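Mixing cloth and rigid-object demonstrations in one training set

Etuder Community Help > Data collection > Bimanual

posted by gotach_lab2, 28 May 2022

We are collecting teleoperated demonstrations for a two-arm policy. The target is 70 accepted episodes per task. One task is cloth handling, the other is handling a small plastic table. Both are recorded at the same station with the same head view, and at the moment both go into one dataset with a text label per episode.

The policy trained on the cloth episodes alone is acceptable. The policy trained on the combined set closes the grippers too early on cloth and sometimes does not close at all on the table. Loss curves look normal in both cases. Action space is absolute joint position plus one gripper value per arm. Normalization is computed over the whole dataset.

Should I split the tasks, or is something wrong with how I am combining them? I would prefer to keep one model — the next batch is planned for August and will add more tasks.

tadell_user

Split them. We had the same thing and never got a combined model to work. Might be different on your version.

minami_ops

Splitting will hide the symptom. Check these before you record anything else.

Gripper normalization. If cloth episodes spend most of their length with the gripper nearly closed and table episodes do not, the pooled mean sits between the two and small errors in the output become large errors in finger opening. Scale the gripper channel by its mechanical limits and leave the dataset statistics for the arm joints.

Label use. Swap the text labels on a held-out episode and compare the predicted actions. If they do not change, the model is ignoring the label and inferring the task from the image. With a shared background that is a weak signal, particularly in the opening frames before the arms reach the object.

Background overlap. Black sheeting behind or under the object is fine for a white table and poor for a black cloth. The edge of the cloth is what the policy needs to locate, and it has the least contrast in the view. Change the sheet or the cloth. I would change the cloth.

Idle time. Trim the start of each episode to the first commanded motion. Operators wait longer before a rigid object than they do before fabric, and a policy that learns to wait will look exactly like one that fails to close.

Sampling. Draw batches evenly by task, not by frame. Long cloth episodes otherwise dominate.

After these changes retrain with 5 held-out episodes per task and report the gripper error separately from the joint error. One combined number will not tell you anything.

Black cloth between the grippers first, upturned table second: 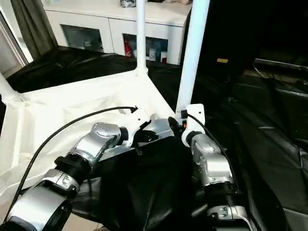
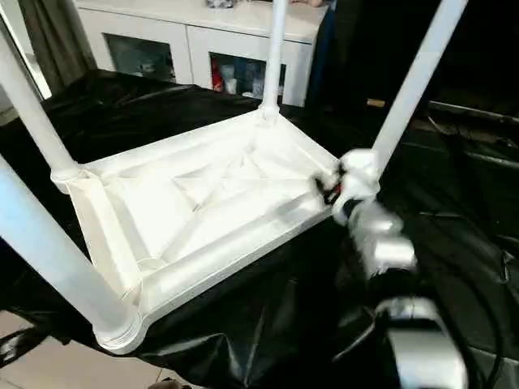 minami_ops
Moderator, Data Collection board

Edit: the label swap test needs the same random seed on both passes. Without it the sampling noise can be larger than the effect you are looking for.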